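Zenditz Teleoperation Gallery: Bottle to Bin

Recordings for the bottle-to-bin task are made at the Vikurberg bench by remote control. The operator wears tracked gloves and a headset fed from the head camera; finger joints are retargeted to the two hands at 30 Hz. Shinji Koyama wrote the retargeting, and Nia Powell and Ajith Chowdary share the operator shifts.

Start pose. Both hands are upright, palms inward, one on each side of the bin. The lid is open and the bottle stands to the right.

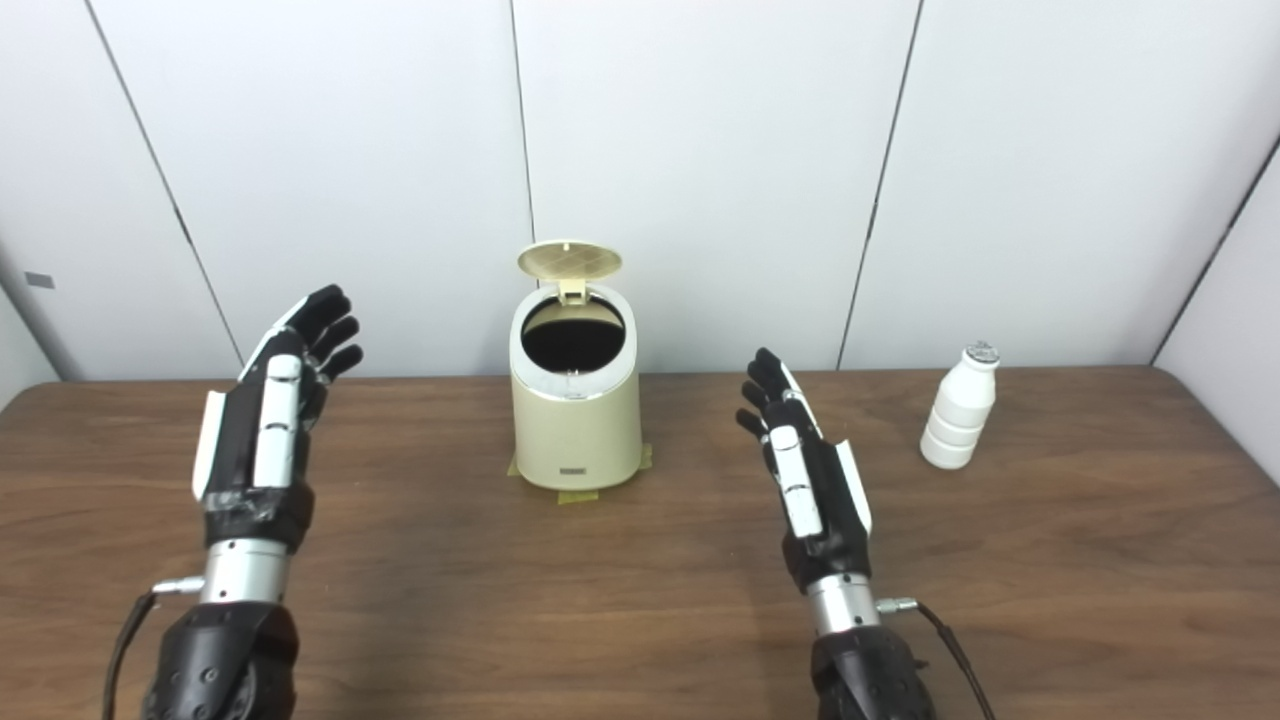 An episode begins when the operator holds this pose for 3 seconds. Earlier sets let the operator start from anywhere, and the policy learned a lot of idle drift that had to be trimmed by hand. Tape fixes the bin position. Bottle placement is drawn from a grid of 25 points, all within reach of the right arm.

Grasp. The right hand closes on the bottle with the fingers on the outer side and the thumb across the front. The left hand stays open.

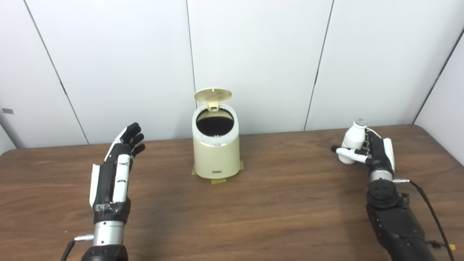 Thumb opposition is the weak part of the mapping. A human thumb rolls as it closes and the robot thumb mostly swings, so operators learn to lead with the wrist and close late - Nyokabi Obura's notes on this are in the Nullow wiki under "grip timing". Episodes with a regrasp are kept and tagged. Episodes with a dropped bottle go to a separate folder.

The current set holds 1056 episodes. Joint states, glove data and head video share one clock. Requests for access go to Hamidreza Amini.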